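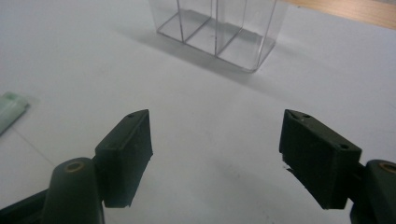
Hand-held gripper – bench check with comments

Bench: Joshi table, sorting task
Checked by: Felicja Michalski
Second look: Dariusz Ziółkowski
Month: February

Usual system: OK, WATCH or STOP. A STOP means the tool goes in the red tray and you come and find me or Dariusz, please don't tape it up and carry on!

1. Table clear before starting
OK. White top wiped down, clear divided container in place at the back. I like it there because you can open the jaws fully without knocking it.

2. Both fingers fitted, no wobble
OK. Pushed each one sideways with my thumb, no play on either. Remember to do this with the jaws open as well as shut (I forgot the first time and had to start again).

3. Finger edges
WATCH. The lower edges are a bit rough on both of the green fingers, and there's a tiny pale fleck on the right one. I ran a cotton glove along them and it didn't snag, so I'm happy for now. Dariusz would rather file them smooth. I'd rather print new ones – we'll argue about it on Friday.

4. Pivots
OK. Brass-coloured rings sitting flush, both sides. No grit that I could feel. Don't oil these, whatever the old Corex sheet says, as it gets on the fingers and then on everything else.

5. Open and close test
OK. Did the full 100 cycles, which is dull but there we are. Squeak at 54, gone by the end. I've put it in the log in case it comes back.

6. Pinch points
OK, with a moan. The gap behind the fingers is where people get nipped, and it's always when they're passing the tool to someone else. Put it down on the table, let go, then let the other person pick it up. Long sleeves rolled, lanyards off.

7. Container
OK. No cracks in the walls or the dividers. Thin clear plastic is hard to see against a white top under these lights, so look at it from the side. If it's split, bin it, they're cheap.

8. Stop rule understood
OK. Asked both of the new starters and got the right answer from both: anyone can call stop, and no one has to say why until the tool is down.

Carried over from last time
– Item 11 on the Faltudard list (spare fingers) still open. We have 2 left.
– Ososport gloves: small sizes have run out again, I've asked.

Next check due before the afternoon session on Friday. Initial the sheet when you've read it, Dariusz, not just the front page.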